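Bench notebook, terry / softener job
October 2018

Picking up from Henok's page. Drain hose on the small washer is fixed, ignore the note taped to the lid. Kuipers cloth is cut and labeled, offcuts in the blue tub. Still waiting on the second bottle of Lovano.
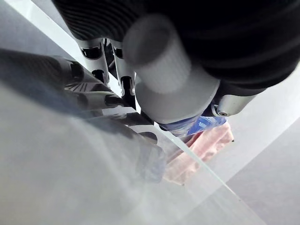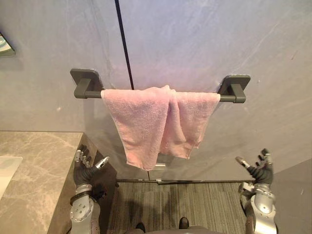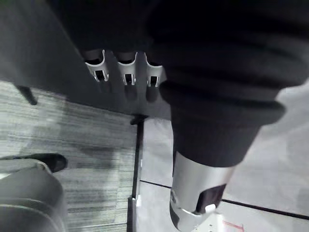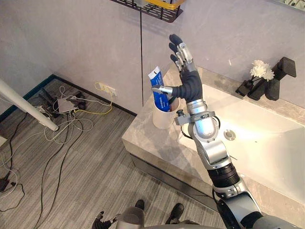 Main question is still why the softened towels come out so uneven in the drop test. Same towel, same wash, one end drinks the drop straight away and the other end lets it sit there like a bead on a waxed car. Milan thinks the softener isn't mixing in properly and clings wherever it lands first. Could be. But I have started to think a good part of it is how we hang them. A towel over a bar the way the pink one is, one side hanging lower and the other side bunched up into folds, is not going to dry the same all over. Folds hold water longest, and the water creeps toward whatever part is drying fastest and takes the leftover softener along with it. So you'd get a rich patch and a poor patch without the washer doing anything wrong. We have been hanging ours pretty much any old way and writing down "air dried" as if that meant something.

Went back through the February sheets with this in mind. No record of how anything was hung. Some say rack, some say line, most say nothing. Rianne remembers that the ones on the line were pegged by one corner, which makes it worse if anything. I don't think we can use that set for evenness at all. Fine for weight loss, fine for color, those don't care.

What I did:

Full load of cut pieces, 3,094 g on the scale before washing, all Kuipers, no mix. Washed 7 times with Nisten at the normal dose and no softener to get the mill finish off. Should have done this the first time round. The rinse water off the first couple of washes was cloudy and had that slippery feel, so there was plenty on there. By the end it was clear and the cloth had gone scratchy like it ought to. Then split the load into 4 sets:

- no softener, hung flat
- no softener, hung doubled over a rod and bunched
- Lovano, hung flat
- Lovano, hung doubled over a rod and bunched

Flat means full width, clipped along the top hem, nothing touching. Bunched means pushed together by hand untill it looked like a towel in a real bathroom. Not very scientific but I couldn't think of a better way and Henok couldn't either. We pushed all of them together ourselves, same two pairs of hands, so at least it's our kind of bunched.

Fan off. Window shut. Left overnight.

Drop test next morning, a spot at each corner and one in the middle, plus one on the crease line for the bunched sets. Dropper held at the height of the wood block. Timed from touch to no shine. Called it a fail if there was still shine when the clock ran out.

Results, rough, proper table to go in the binder:

No softener, flat: gone at once everywhere. Hardly worth timing.
No softener, bunched: also gone at once, crease a hair slower but I wouldn't swear to it.
Lovano, flat: slower, but the same slow all over. Boring. Good.
Lovano, bunched: all over the place. Worst spot took 58 seconds, and that was on the outside of a fold near the hem, not on the crease itself. Spots tucked inside the fold were a lot quicker.

So that fits, more or less. The outer face of the fold dries first, water keeps arriving from inside, softener gets left behind there. I had guessed the crease would be the bad place and it wasn't. Glad I put spots on both.

Milan not convinced. He says the outside of the fold is also the part that gets handled when you bunch it, and hand cream or plain skin grease would do the same. Fair. But then the no softener bunched set should show it too, and it doesn't. He says grease on top of softener might behave differently from grease on bare cotton. Can't rule that out. Gloves next time, cheap enough.

Other things noticed

The smell. Bunched sets both had a slight musty note in the thick part, softener or no. Flat ones didn't. Not our question but Rianne wants it written down for the care label people.

Hand feel doesn't match the drop test. Rianne and I both picked the flat Lovano pieces as softest with eyes closed, and on the bunched ones we kept finding stiff bits. You'd think the rich patches would feel soft. They felt sort of waxy. Maybe past a certain point more softener stops feeling like softness. Would explain the complaint letters where people say they use more and more and the towels get worse.

Loops snagged on a few pieces where the clips bit in. Switched to clipping on the hem band only. The hem is flat woven so nothing to pull, and we don't test there anyway.

Shrinkage: measured lengthwise only, forgot crosswise before the first wash. Stupid. Henok has uncut cloth from the same roll so I can back it out, sort of.

Scale drifted while I was weighing the dried sets. Came back after re-zero. Cross those weights out in the log, the ones in pencil. The ink ones are ok.

To do

Repeat the Lovano bunched set with gloves on.
Same again with Stuleo if the sample turns up. Different base, supposed to rinse out easier, would like to see if it travels less.
Try one set tumble dried, no hanging at all. If Milan is right about poor mixing it'll still be patchy. If I'm right it should come out even. Best test of the lot and we should of done it first.
Dye in the rinse? Henok's idea, something that moves along with the softener so we can see where it ends up instead of poking at it drop by drop. He's asking Kuipers if they have anything suitable. Doubtful.
New column on the sheet: HOW HUNG. Write it every time, even if it seems obvious.

Dropper is chipped, order two. Wood block lives in the left drawer, please put it back.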